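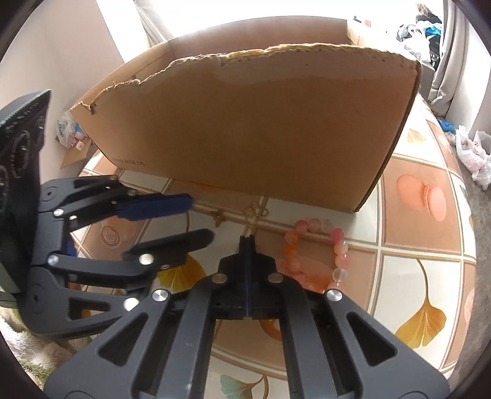 Ngubane Plilau
Research Communications Officer, Sirau Institute

Researchers at the Sirau Institute have reported early results from Plemia, a method for teaching robots to handle small household objects from demonstrations recorded with a pair of hand-held grippers. The work was carried out on ordinary tables in private homes, with everyday items such as cardboard boxes, bracelets and small metal charms placed on a patterned tablecloth.

In the Plemia method, a person holds one gripper in each hand and carries out a task at a normal pace. A camera on the gripper records the view towards the fingertips. The recordings are then used to train a control program for a robot with two arms, which does not need to be present while the demonstrations are made.

The present study deals with a question that has held back earlier work at the institute: how a program should decide which hand acts first. In previous versions, the two arms were trained as a single unit, and the robot would often move both towards the same object. Plemia divides each recording into short stages and marks one gripper as leading in each. The other is treated as supporting, and may wait, hold or move clear.

The team trained the program on 21 household tasks. These included gathering jewellery from a table, placing small items in an open box and moving a light object from one gripper to the other. In 3 of the tasks the leading hand changed more than once, and these proved the hardest to learn. The robot tended to pause at the point of change, and on occasion released an object too early.

Results were better where the table was visually busy than the researchers had expected. Printed cloths had caused difficulty in the past, as a flat printed leaf or cake can be taken for an object to be picked up. The new program made fewer attempts to grasp printed shapes than the version it replaces. Thin wire ornaments remain a problem, as does strong light from a window behind the work area.

The institute notes that the findings apply to light objects only. Tasks that call for force, such as closing a stiff lid, were left out of the study and will be considered separately.

A second round of recording is due to begin in April and will use 2 further homes. A full account of the method, including the instructions given to those making the recordings, will be made available through the institute's library once review is complete.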